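Paper, Mostly: The Table at Doramska
Galleries > Rooms and Surfaces > Tables
Posted by Hjaltadóttir, 2nd July

There are people who photograph mountains. This gallery is for the rest of us, who have a table with things on it and would like fewer things on it, or at least the same things facing a better direction.

Doramska is the long room on the second floor in Carkwood, formerly a place where dental supplies were stored and now a place where paper is. I came to it in June with the idea that I would write something useful about keeping a worktable clear. I left with two pages of notes and a strong opinion on wastebaskets, so I suppose that's a result.

A word about the paper first. The room gets through a ream faster than any room has a right to, and every sheet goes through the same three stages. It is new, then it is important, then it is in the way. The middle stage is the short one. I watched a shopping list get promoted to important and back down again before my coffee was ready.

The rule at Doramska is that a sheet has to be picked up before anyone decides about it. No sorting by glare. You hold the thing, you look at both sides, and then it goes back in the notebook, into a basket, or into the trash. I have tried this at home and can report that most of my mail does not survive being looked at on both sides.
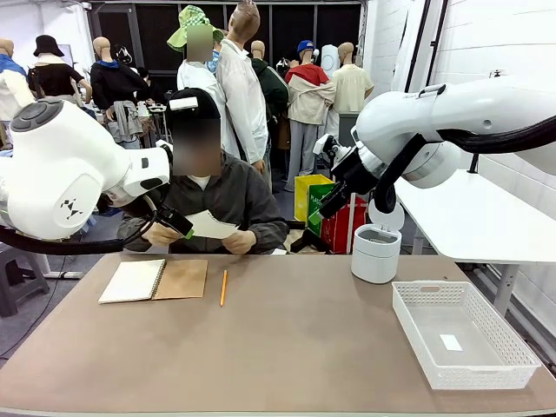 The other half of the rule concerns size. Small bin, small basket, and no going to find bigger ones. My own wastebasket at home could hold a beagle, and for that reason it gets emptied on the major holidays. A little tabletop bin with a lid fills up by lunch if you're doing any real clearing, and then you have to stand up. Standing up is the closest thing to exercise that stationery offers.

I like a flip lid left open while I work. Purists will tell you it should be shut between items. The purists have never had a fistful of pencil shavings and a lid that wanted to discuss it.

On notebooks
I am a spiral person, by temperament and by long habit. A spiral notebook opens flat and stays there, and a bound one closes itself the moment you reach for your cup, like a clam with a grudge. The plain brown card cover is the one to get. It takes a coffee ring well. After a month you can't tell which rings were there on purpose.

What it won't do is part with a page politely. Tear a sheet out and you get that fringe of paper crumbs along the edge, and the crumbs go everywhere a crumb can. I once counted what came off a single afternoon's worth of tearing and stopped at 105, at which point I had to admit that the counting was taking longer than the sweeping would have.

On pencils
Yellow, wooden, sharp. I have been sent a number of improved pencils over the years, including a two-ended thing from Mirkine that was supposed to do everything and mostly rolled off the table. The old kind rolls too, but it does so with some dignity, and you can put a tooth mark in it.

Pencils do best lying loose next to whatever they're being used for. I know about cups. A cup of pencils is a lovely thing to look at and in my experience contains eleven dead markers and a chopstick.

On baskets
White plastic, holes in the sides, cheap enough that you don't get sentimental. The holes are the point, as far as I'm concerned – you can see from your chair whether there's anything in there, and so can everyone else, which keeps you from using it as a hiding place. I own a handsome lidded box in dark felt. I have no idea what is in it. It's been on the shelf since the last time I was organized.

If the basket comes with a label stuck to it somewhere, you have two choices. Peel it off on the first day, when it comes away clean, or leave it forever. I belong to the forever school, along with everybody who has ever owned a basket.

A basket should also start the day with nothing in it. This sounds obvious and I have never once managed it. There's always a rubber band.

On the table itself
The color to want is somewhere in the brown-gray neighborhood, the shade of weak tea with a lot on its mind. White tables look wonderful in catalogs and then show you every pencil mark you've ever made in your life. Dark ones show dust. A taupe table shows nothing at all and asks for nothing, and I wish it could be my landlord.

Have a second, smaller table off to the side if the room allows. Things that have been decided about go over there. The trick, and I haven't learned it, is to stop the small table from turning into the big table's basement. Mine currently holds a lamp with no bulb, a bulb for some other lamp, and an envelope with DO NOT LOSE written on it in my handwriting. It's empty. I don't know either.

On finishing
You don't, much. At Doramska the table gets cleared at the end of the day and by mid-morning it looks like a place where people do things, and I found I minded that less than I expected. My own goal had been to get down to 200 loose sheets across the whole apartment. I'm not going to say where the number stands. I will say that the beagle bin has been replaced with something more modest, that I've stood up more this week than in the whole of June, and that the felt box is staying shut until I feel stronger.

Next in Rooms and Surfaces: kitchen drawers, the second one down.

Filed under: desks, paper, small bins, Carkwood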